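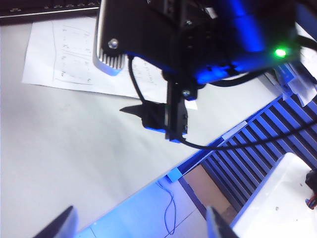
White desk, two months in: who else is regretting it?

Posted by tabbycroft

Right, so I finally swapped the old brown desk for a white-topped one. It looked gorgeous in the shop and I was dead chuffed, but now I spend half my life wiping it. Every smudge shows. Hands, pencil, tea, the lot! I've got a black keyboard pushed up to the back, a sheet of paper with my little sketches and notes in front of it, and a black cable that snakes all over the place whatever I do with it.

How do you lot keep yours looking decent? And does anyone do proper pencil drawing on theirs?

Reply from Idun Lunde

I've had mine since June and you do stop noticing. Warm water, tiny drop of washing-up liquid, dry cloth after. I wouldn't use the scrubby side of a sponge, I dulled a whole corner of mine that way (it's under the lamp now).

Reply from pegandpaper

Sorry Idun, I disagree, washing-up liquid leaves a film and then the film catches the pencil dust. Plain water and a soft eraser for the grey marks. I bought a Merico desk mat as well and hated it, my paper slid about all over it. Went back to a big sheet of blotting paper.

Reply from Wendelin Kälin

A mat is the answer, sorry peg! I've got the Trerkitz one and my paper stays put. Wouldn't be without it. As for the cable, clip it along the back edge of the desk. Loops on the worktop drive me up the wall, I always end up dragging one through my drawing.

Reply from tabbycroft

Ooh thanks all. Tried the eraser this morning and it did shift most of the grey, so one point to peg. I haven't clipped the cable yet, I like being able to pull things about when I'm working.
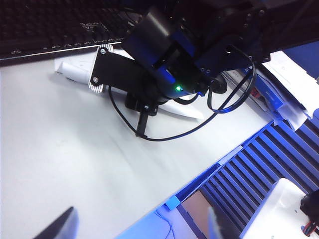 The other thing that gets me is losing white stuff on it. Anything pale just melts into the top and I end up patting about for it like I've dropped a contact lens. My white eraser vanishes about ten times a day!

Reply from Idun Lunde

Ha, yes, same. I put a strip of red tape round mine. And I still say washing-up liquid is fine if you rinse it off, peg.

Reply from pegandpaper

If you rinse it, maybe. Who rinses a desk?

Reply from Wendelin Kälin

I do, Sundays. Tabby, what size is your top? I'll measure my mat for you tonight.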